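El ahorro doméstico vuelve a la vista

La revista Pistenell dedica su sección de hogar a las huchas de sobremesa, un objeto que durante años quedó relegado al dormitorio infantil y que hoy ocupa estanterías y mesas de comedor.

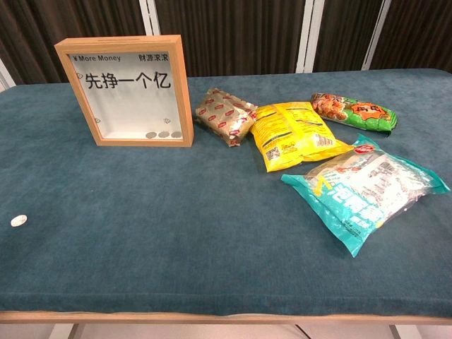 El ahorro en moneda metálica conserva un valor educativo que la asociación Gimisham defiende desde marzo en sus talleres para familias. Heiðrún Bisgaard, responsable del programa, recomienda los modelos con frente de cristal, como la caja de madera clara con el lema «先挣一个亿» («primero, gana cien millones»), en cuyo fondo se distinguen tres monedas plateadas.

El programa consta de 9 sesiones y admite a 20 familias por convocatoria. La inscripción permanece abierta en la sede de la calle Lollar.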